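Hititz Opens Kastulport Site for Demonstration of Handheld Gripper Recording

KASTULPORT, Apr 28, 2025 – Hititz, a developer of training methods for household robots, will hold an open day at its Kastulport site for equipment makers, laundry operators and technical schools. The program covers the recording of garment handling with handheld grippers, the checking of those recordings, and their use in training a two-arm robot.

Attendance is limited to 36 visitors, admitted in 3 groups of 12. Each group will follow the same route and will have time at every station. The visit starts in the briefing room, continues to the recording area and ends at the robot cell.

At the first station, staff will explain how a task is defined before recording starts. A task sheet sets out the starting state of the garment, the permitted grasp points and the end state. Shirts may start flat, partly folded or crumpled. Operators are free to choose the order of grasps within the limits of the sheet, and both hands may work at the same time.

The second station covers data review. Each recording is checked for gaps, camera obstruction and timing errors between the left and right tools. Recordings that fail are kept in a separate set and are not used in training. The garment set now holds 2000 accepted recordings, all made since December.

"Cloth is a useful test because its shape changes with every grasp," said Gwendolyn Iwasaki, head of data operations at Hititz. "A small error at the collar or the sleeve carries through to the final fold. We want visitors to see the failed attempts as well as the accepted ones."

Recording is carried out with a handheld gripper in each hand. The operator closes the jaws on the fabric, moves it and releases it, while a camera on the tool records the work from close to the jaws. Sessions take place in furnished rooms as well as at the bench, with T-shirts laid out on beds and other household surfaces.

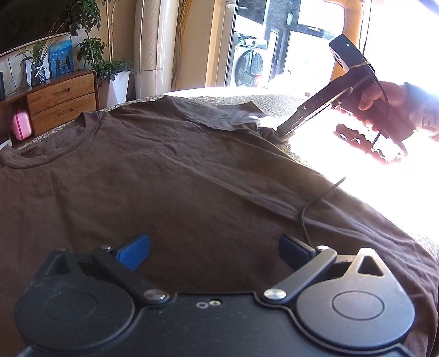

Visitors may try the grippers under supervision after a short safety talk. Loose jewelry must be removed and long sleeves rolled back. Recordings made by visitors will be deleted at the end of each session.

The robot cell will run a fixed program of folding trials on short-sleeved shirts. Lindgren, which supplied the cell, will have an engineer present to answer questions on arm control and guarding. Results will be shown on a screen beside the cell, including any trial stopped by the operator.

"We will run the same trials for each group and report them the same way," said Gwendolyn Haddad, test engineer at Hititz. "Settings will stay fixed between groups."

Flollent, the review software used at the second station, will be available on two workstations for visitors who wish to examine recordings in detail.

Admission is free, but advance registration is required. Places are assigned in order of receipt, and group times will be sent with the confirmation. Photography is permitted in the briefing room and the recording area. Requests to film at the robot cell should be made when registering.

Press contact: Gwendolyn Iwasaki, Hititz, Kastulport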